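Ticket 2965
Subject: Streaks and haze on light wood-grain tabletops after cleaning
Opened by: Jucélia Caldeira
Site: Witport, second floor
Category: Furniture / surfaces
Priority: Low
Status: Resolved, follow-up open

Original request

The light wood-grain tables on the second floor look streaky after they have been wiped. It shows most in the morning when the sun comes in low from the east side. From the door they look dirty. Up close they feel clean, but there are long faint marks running with the grain and a dull patch where people lean. We started seeing this in September, after the supply closet was restocked.

The tables are the Jimmont ones with the rounded corners and the cable hole at the back. The older tables downstairs get the same cleaning and don't show it, but they are dark gray so it may just be harder to see.

Please advise if this is wear or something that comes off. If the tops need replacing I need to know before the next budget round.

Jucélia

Reply 1, Facilities desk

Thanks for the details. A few questions before we send anyone up.

What product is in the spray bottles now, and what was in them before the restock?
Are the cloths washed in house or swapped by the laundry service?
Do the marks go away if you breathe on the surface and rub with a dry thumb?
Is there any swelling or lifting around the cable hole or along the edges?

Please don't use a scouring pad or a melamine sponge on these tops. They take the finish down and leave a shiny spot that can't be repaired.

Reply 2, Jucélia Caldeira

The bottles now say Flalex concentrate. Before that it was a ready-mixed spray with no name I can find, the empties are gone. The Flalex comes in a jug and gets diluted at the sink.

Cloths are washed in house, in the small machine by the loading door, with fabric softener.

Thumb test: the marks smear and get lighter. They don't go away completely.

No swelling at the cable hole. Edges are fine. There are a few small scuffs on most of the tops but those were there already and I'm not worried about them.

Reply 3, Facilities desk

If it smears, it is sitting on the surface. Two likely causes, and you may have both.

1. Concentrate mixed too strong. How much goes in each bottle?
2. Softener in the cloths. It leaves a film that transfers to the table, and it stops the cloth from picking up liquid.

Reply 4, Jucélia Caldeira

The evening crew says they fill the cap twice per bottle. I measured the cap at the sink with the kitchen jug and two caps comes to 90 ml. I don't know what it is supposed to be. The label on our jug is half missing.

Reply 5, Facilities desk

That is too much. The mixing sheet we have on file for the closet bottles gives 2 ml per bottle. Please empty the bottles, rinse them, and mix fresh.

We suggest testing one table first before doing the whole floor:

Clear the top and brush off any grit.
Wipe once with warm water only, cloth wrung out well.
Rinse the cloth, wipe again along the grain.
Dry with a clean white cloth, folded flat. Turn to a fresh side when it drags.
Leave it for an hour and look at it from a low angle.

Use new cloths for the test, or old ones run through a hot wash without softener. White is better than colored as you can see what is coming off. No product on this first pass.

Reply 6, Jucélia Caldeira

Did the test on the table nearest the window. After the first water wipe the rinse water was cloudy. After the second it was nearly clear. Dried it and came back at 2:30 in the afternoon. Much better. The dull patch at the front is gone. Some faint streaks are left if you get down level with the top, mostly in the middle.

I did a second table using one of our regular cloths out of the softener wash, just to compare. That one streaked again right away. So I think you are right about the cloths.

Reply 7, Facilities desk

Good test, thank you. 

Attachment added to ticket 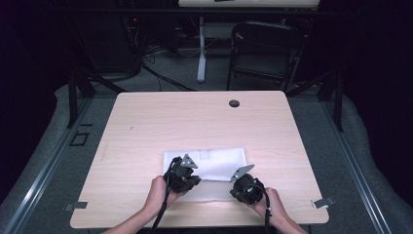 Light wood-grain top with folded white cloth. Faint streaks and a few small scuffs on the surface.

Reply 8, Facilities desk

The finish looks sound to us. The remaining streaks are faint, and going by your thumb test and the cloudy rinse water we would treat them as leftover film. The scuffs are minor and we would leave them alone. A tinted wax stick would be more visible than the marks are.

We asked Cârstea, who supplied the tables, whether a polish is recommended. Their answer was no polish, no oil and no silicone spray, on any of the light tops. They also said the finish tolerates up to 300 damp wipes between inspections, so daily cleaning is not a problem.

No replacement needed. You can leave the tops out of the budget request.

Reply 9, Jucélia Caldeira

Thanks. I'll have the crew do the water-only wipe on the rest of the floor over the next few evenings. Softener has been taken out of the laundry corner and there is a note on the machine. Could we get a measuring cup for the sink? The cap is too easy to get wrong.

Reply 10, Facilities desk

Measuring cup and a replacement label for the jug are going up with the next supply run.

Resolution notes

Cause: film from over-strength cleaner, made worse by fabric softener in the cloths.
Fix: rinse tops with plain warm water, dry with softener-free white cloth, remix bottles to the sheet.
Parts used: none.
Tabletops replaced: none.

Follow-up items

Check the dark gray tables downstairs for the same film. Open.
Deliver measuring cup and jug label. Open.
Confirm the evening crew has the mixing sheet. Done, taped inside the closet door.
Wash all existing cloths hot, no softener, twice. In progress, Jucélia to update.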